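Home | Reviews | Bench kit | Safety & standards | Forum | About
Last updated: 16 March 2020

Review: the Clerley Two-Arm Bench Safety Pack (signage, floor tape, rule book and checklists)

I've had the Clerley pack on the go since January, and I've changed my mind about it at least twice, so this is going to ramble a bit. It's a box of good practice, basically. You get a ring-bound rule book (163 pages!), a set of wipe-clean checklists, floor tape, lockout tags and a laminated card for the wall, all meant for small benches where a pair of light robot arms handles soft stuff like cloths and clothing. It costs £410, which made me wince.

I bought it because our own rules had grown up by accident. Somebody would write a line on the whiteboard, somebody else would rub it out, and by the end of the month half of us worked one way and half the other. I wanted one set of rules that a new starter could read over a cup of tea. We'd looked at the Zolis starter kit as well, but that one is really written for people lifting metal parts, and a towel doesn't behave like a bracket.

The first chapter is about what you're handling, and I think it's the best bit of the whole book. It asks you to write down the item, the surface and the backdrop before you do anything else, then stick to them for the whole session. We chose orange microfibre on a white table, which sounds like a tiny decision, but it means I'm never squinting at a screen wondering where the cloth stops. 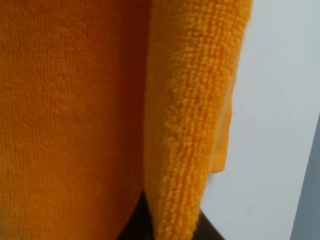

Orange microfibre from the wrist camera, loops and all.

The book is fussy about wrist cameras, and rightly so in my view. Its rule is that you check the close-up picture before every session and write down anything that's changed, even if the fix is a ten-second wipe. It also wants the gripper pads looked over for fluff. I'd never bothered with that before (I know, I know) and now it's the first box I tick. Towels shed. If you work with pile fabric all day, put a lint roller on the shopping list, as the pack doesn't come with one and for that money it jolly well should.
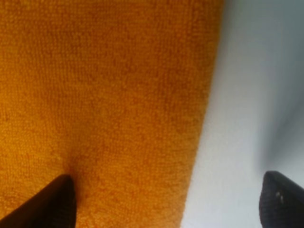

Do you need to stop the arms fully before picking lint off the pads?
Stop them fully and hang the tag on the switch first, every time, however quick the job is. The book treats a paused arm as a moving one, and I'd follow it on that.

Chapter four is the one I argued with. It covers two arms sharing one bit of table, and it sets out who goes where: each arm gets its own side, there's a shared strip in the middle, and you have to say in your written plan which arm may enter the strip first. With a towel both grippers end up in the strip, so you fill in an extra sheet for the overlap. I thought it was paperwork for its own sake. Then I tried explaining our setup to a visitor from Kernthorpe using only the sheet, and she had it in a couple of minutes without asking me a thing. So fine, they win that one.

Where I still think the pack is weak is cables. There are two paragraphs on them in the entire book and both say "keep tidy", and that's your lot! I'd want a proper rule for how much slack to leave at each joint, where to clip it, and what to do with loose ends near the table. Anyone who has put arms on a bench knows the wiring gets away from you long before anything else does, and I've ended up writing our own page and slotting it in the binder. 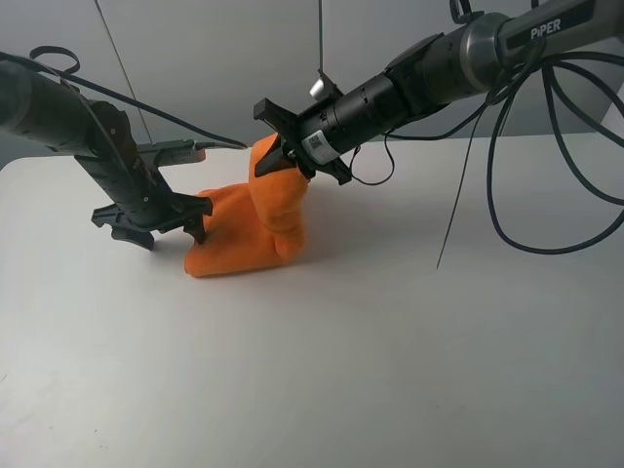
The checklists in daily use

They're A5, they wipe clean with a damp cloth and they live on a hook. There's one for starting, one for changing over and one for packing up. The starting list is the longest and I could do with it being shorter. The packing-up list is lovely. Arms out of the work area, item folded and left in its marked place, table clear otherwise, switch off, tag on, sign it. I like walking in to a table that's been left like that, and it takes less time than making the tea.

One grumble: the pens. The ones in the box dried up within a fortnight and the ordinary ones we had in the drawer stain the cards a sort of sad purple. Also the floor tape is yellow on one roll and a slightly different yellow on the other, which bothers me more than it should.
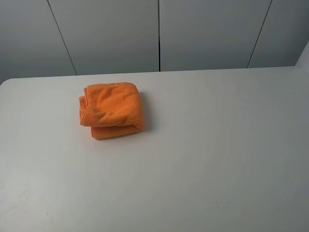 Folded towel, bare white table, arms out of view.

Would I buy it again? I would, though I'd wait for a sale. The Mladenović rule book is thinner and cheaper and you could get most of the way with that plus your own checklists, if you've got the patience to write them. I haven't. Four stars out of five, with the missing one for the cables chapter that isn't there.

Reader comments (3)

tapeandtags: We got this too and binned the floor tape after a week, it lifts at the corners. Rule book is great though. Agree about the overlap sheet, I moaned about it and now I use it for everything.

millbench: £410 is steep for a ring binder! Do they sell the checklists on their own?

Softgoods_Sal: Would love to see your cable page if you're happy to share it. We've got 48 clips on one bench and it still looks like a bird's nest.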